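Subject: Re: [surfaces] Marks in pale table tops, and what to do before oiling
From: Duygu Saraç
To: surfaces list
Date: 29th June

Teresa Chmielewska wrote:

> I have taken over a kitchen table from the previous tenant. The
> top is a light wood with the grain showing. I don't know the
> species and I don't know what was put on it. There are faint brown
> stains over most of it and a few small dark marks, one of them a
> short line. A damp cloth does nothing to either.
>
> The archive has two opposite recommendations. One is to sand
> everything back to bare wood and start again. The other is to
> leave it and put oil over the top. I would like to avoid sanding
> if I can, as I have no dust extraction and the table will not go
> through the door with its legs on.
>
> Questions:
> 1. Can I find out what finish is on it without damaging it?
> 2. Are brown and dark marks the same problem?
> 3. If I do have to sand, how far?
>
> Teresa

Taking these in order. My own table is in much the same state, so most of what follows was tried on that one first.

1. Identifying the finish

Start on the underside, near a corner, but do not rely on it. Many tables were finished on top only, or got one thin coat below and several above. Repeat each test on the top, close to an edge where a chair back normally covers it.

Water drop. Put one drop on and leave it for 8 minutes. If it stands up in a bead and the wood under it is unchanged when wiped, there is a film finish or a recent coat of wax. If the wood goes darker under the drop, the surface is bare or the oil has worn out. Mixed results across one top are normal. The area where people put plates usually fails first.

Fingernail. Scrape lightly. Wax comes up as a soft gray or whitish curl. Oil gives nothing. Varnish gives nothing or a small hard flake at an existing chip.

Alcohol. Dampen a cotton swab with denatured alcohol and hold it on the spot for a few seconds. Shellac goes sticky. Most varnishes will not react in that time. Open a window, keep it away from the stove, and don't do this in the middle of the top.

If the results say varnish, stop there and write back before doing anything else, as the rest of this message assumes oil, wax or bare wood.

2. Brown and dark marks

They are usually different problems and need different treatment.

Faint brown staining with soft edges is mostly tea, coffee, cooking fat, or old oil that has yellowed unevenly. It tends to sit high in the wood. Small dark marks with a defined edge are more often one of the following: a dent with dirt packed in it, a scorch, ink, or iron. Iron is common on species with a lot of tannin, and a wet can or a steel wool fiber is enough to cause it. Put a low lamp to one side and look along the surface. A dent will throw a shadow and a stain will not.

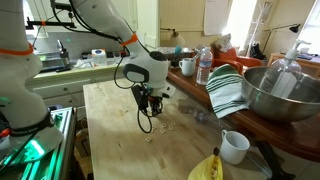 Clear the top completely before you do any of this. Small pieces left lying around get pushed under the cloth or the sanding block and leave a scratch that takes longer to remove than the stain would have. The same goes for crumbs and grit. Brush first, then vacuum with the soft head, then wipe.

For the brown marks, if the finish is oil or wax:

Wipe the whole top with mineral spirits on a white cotton rag. Turn the rag often. When it comes away clean, the wax is off. Spread the used rags flat outdoors until they are fully dry. Do not ball them up in the trash.

Wash with a weak solution of plain soap in warm water, working along the grain, one half of the table at a time. Rinse with a cloth that has been wrung out hard. Dry it right away with a towel and leave it overnight. Wash the entire surface, including the parts with no stain, or you will end up with a clean patch that shows more than the original mark did.

For dark marks that are iron, oxalic acid is the standard treatment. It is toxic and the dry powder is bad to breathe, so wear gloves and eye protection and follow the quantities on the package. Apply it to the full width of the board and rinse several times. It will not do anything to a scorch. Ink varies.

For dents, a damp cloth and a warm iron will raise the fibers if they are crushed and not cut. Do that before any acid treatment. A cut mark, which a short dark line often is, will not lift. Clean it out with a stiff nylon brush and leave it alone.

3. Sanding

If the wash gets you to an even color, don't sand beyond a light pass by hand with 220, along the grain, to knock down the fibers that the water has raised.

If it doesn't, first establish whether the top is solid or veneered. Look at the end of the table. On a solid board the grain lines run over the edge and continue as end grain. If you see a thin layer over something else, keep the power sander away from it.

On solid wood, start at 120. Go to 80 only if 120 is not moving the stain after 3 full passes. Then 180 and 220. Vacuum between grits. Without extraction, hand sanding with a cork block produces less airborne dust, and a dust mask is still required. Finish both sides of the top the same way if you can get at the underside, or at least give it one coat, so it takes up moisture evenly.

4. Oil

I have used the Murkmont table oil and the Tuko hard wax. Murkmont darkens pale wood more than the label suggests. Tuko keeps it lighter but shows rings sooner. Bayram was recommended here in November and I have not tried it. Whichever you use, apply thin, wait the time on the can, and wipe off everything that has not soaked in. With Murkmont I leave it 60 minutes at room temperature. A tacky table the next morning means too much oil was left on, and more oil will not fix it.

Two coats were enough on mine. The end grain took a third.

On the door: check for bolts under the apron before planning anything around the legs. If they are hanger bolts with a corner bracket, one wrench will do it. Mark each leg and its corner with tape, as they are rarely interchangeable on older tables.

Please post the result of the water drop and the fingernail test, and whether you see end grain. I can be more specific about grits after that.

Duygu

--
Does anyone still have the Trekex cork blocks in the long size? The shop I used has stopped carrying them. Replies off list, please.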